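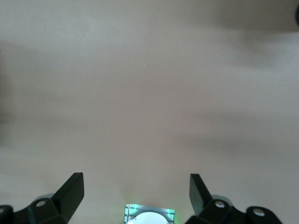 The big work table at Jultmont is back in use, and most of the questions we have had since then are about the top. People want to know what they can put on it, how to clean it and what to do about marks. The color is a muted beige with a matte finish, and there is no grain or pattern to hide anything, so even one tiny white speck stands out, as it does in the photo. Shadows show on it too, soft and grayish, and more than one person has gone at a shadow with a cloth before noticing that it moved when they did.

For everyday cleaning, use a damp cloth and then a dry one. The cloths are in the top drawer on the window side. Please don't use the scouring pads from the sink, even the soft side. The old top went shiny in patches that way, and the shine never came out. If you have been using glue or paint, put a few drops of dish soap in warm water and let the wet cloth sit on the spot for 3 minutes before you rub.

Specks are a separate matter. Wipe first. If the speck stays, run a fingertip over it. A raised one is probably dried glue or paint, and the edge of an old library card will lift it. There are several cards in the jar with the pencils. One that feels like a dent should be left alone and written in the table book with your name and where on the table it is. Bello Ojo goes through the book at the end of each month and fills what needs filling - he has the right paste for it and would prefer that the rest of us didn't try.

Cutting is allowed on the green mats only. We have two large mats and one small one, and a third large mat has been ordered from Garba for $39. Until it comes, please share. Hot glue guns go on the metal tray, and mugs go on the side shelf.

The full job cost $399, including the edging and the delivery. Of that, $100 came from the January book sale and the rest from the room fund. Lawal Obi fitted the top over two evenings and charged us only for the screws. He also leveled the legs, so the folded cardboard under the corner by the door can stay in the trash where he put it.

A few people have asked for a cloth to cover the table between sessions. We tried one for a week. It collected thread ends and pencil shavings and had to be shaken out each time, so for now the table stays uncovered. The sewing group has offered to hem an old sheet for the days when paint is out. If you have a plain double sheet you no longer need, leave it in the basket by the coat hooks, marked "table."

Please clear your things off before you leave, including pins. Pins are hard to see from the doorway with the lights half off, and two have turned up under the edge of the mats already. The magnet is on its hook beside the light switch.

The smaller table at the back still has its old top. We will look at that one again after the spring sale.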